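Call for Participants: Everyday Plates, Second Round

Foltura is looking for households in Irkness and the Vollach valley to take part in a study of the dishes people eat from at home. Applications close on 28/11/2022.

What the study is about

Museums keep good china. They have dinner services that came out for weddings and went back in the cabinet, and they usually know who made them and who paid for them. Much less is written down about the plates that are used every day: where they were bought, how long they lasted, which ones were kept after a move, and which ones ended up under a flowerpot.

We record that kind of information. We want to hear about the plates, bowls and cups in your kitchen now and the ones you remember from kitchens you lived in before. Most of what we collect is talk. We also take notes on patterns, wear and storage, and we copy any receipts, catalogs or letters you are willing to show us.

The first round covered the old town in Irkness only. In this round we are taking applications from the whole valley, including the farms above Vollach and the apartment blocks by the rail yard.

Who can take part

You can apply if you are 18 or older, you live in Irkness or the Vollach valley, and you eat at home on most days. You may rent or own. You may live alone, with family or with roommates. One person from each household signs the forms, and other people in the household can join the interview if they want to.

You do not need to know anything about ceramics. You do not need to own anything old. Households that bought all their dishes in the last few years are welcome, and so are households that use mostly secondhand dishes. We had few of either in the first round.

We are also short of people who cook in very small kitchens, people who have moved to the valley from another country, and anyone who has worked in a canteen, a boarding house or a dish shop. If that is you, please mention it on the form.

Floral patterns came up more than anything else last time. White plates with a scattered flower border were sold widely and replaced one at a time, so many kitchens hold several versions that almost match.

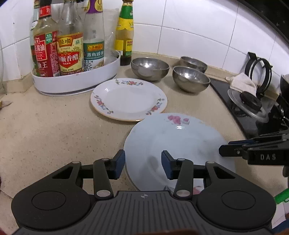 Does it still count if the set was never a set, one person wrote to us in May, and all I have is six plates from four different places? I would be glad to talk about them, but I don't want to waste anyone's afternoon.

It counts. Mixed shelves are normal and we would like to see more of them. The same goes for chips, glued handles and lids that belong to something else.

What we ask you to do

Taking part involves 2 visits to your home and one piece of writing.

At the first visit an interviewer comes to your kitchen and talks with you for an hour or a little longer. The conversation is recorded as sound. We ask what you eat from on an ordinary day, what you use when someone comes over, where things are kept, and how you wash them. We ask about dishes that have broken. We may ask to see the back of a plate so we can copy the maker's mark.

Between visits, you keep a simple table diary for one week. The diary is a printed sheet with a space for each meal. You write down which dishes were used and by how many people. You do not have to write down what you ate. Leave a line blank if you forget, and don't fill it in later from memory.

You also write up to 500 words about one dish. It can be one you own, one you broke, or one that went to a relative and should have gone to you. Handwriting is fine. If you would prefer to speak it aloud, we can record it during the second visit and type it up. You can write in any language you like, and we will arrange the translation.

At the second visit we go over the diary together and check anything unclear in the first recording. This visit is shorter.

Please leave your kitchen the way it usually is. We have sat in kitchens with laundry on the chairs and soup on the stove, and it made no difference to the interview. If you normally keep cartons, jars or a bread bin on the counter, leave them there. Part of what we are writing about is how much room dishes get next to everything else that has to fit.
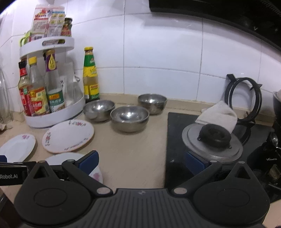 Storage questions take up a large part of the first visit. We ask which plates sit on top of the stack and which have not moved in a year, and whether anything is kept out of reach on purpose. If you have dishes in a basement, an attic or a box you never unpacked, we would like to hear about those too, though you do not have to get them out.

What you receive

Each household receives $30 after the second visit, paid by check or as a grocery voucher. You also get a copy of your recording and a printed copy of your written piece. If you live outside Irkness and would prefer to meet at our office, we pay your bus fare both ways.

We do not value dishes. Our interviewers cannot tell you what a plate is worth, and they will not buy anything from you or pass your name to a dealer.

How your information is used

Recordings and diaries are kept in the Foltura archive on the ground floor of the Vaněk Building. Your name and address are stored separately from them. In anything we print, you choose whether to appear under your own name, a different name or no name.

You can stop at any time, including after the second visit, and you can ask us to remove your material until the booklet goes to the printer. You keep the payment if you stop after the second visit.

Children may be in the room during an interview but we do not interview them. If a child's voice is on the recording, we will ask you whether to keep that part.

How to apply

Pick up a form at the Vaněk Building, the Irkness public library or the post office in Vollach. The form is 2 pages long. It asks for your contact details, the number of people in your household, the times when you are usually home, and a few lines about the dishes you use most. There is no need to send pictures or lists.

Return it by mail or put it in the box by the front door of the Vaněk Building. Forms must reach us by the closing date. Late forms will be kept for the next round if you check the box that allows us to do so.

We will write to everyone who applies. We choose households to get a spread of places, ages and living arrangements, so a refusal has nothing to do with your dishes. If you applied in the first round and were not chosen, please apply again on a new form.

The interviewers speak English and Czech. If you need another language, or a meeting place without stairs, write that in the last section of the form and we will arrange it before the first visit.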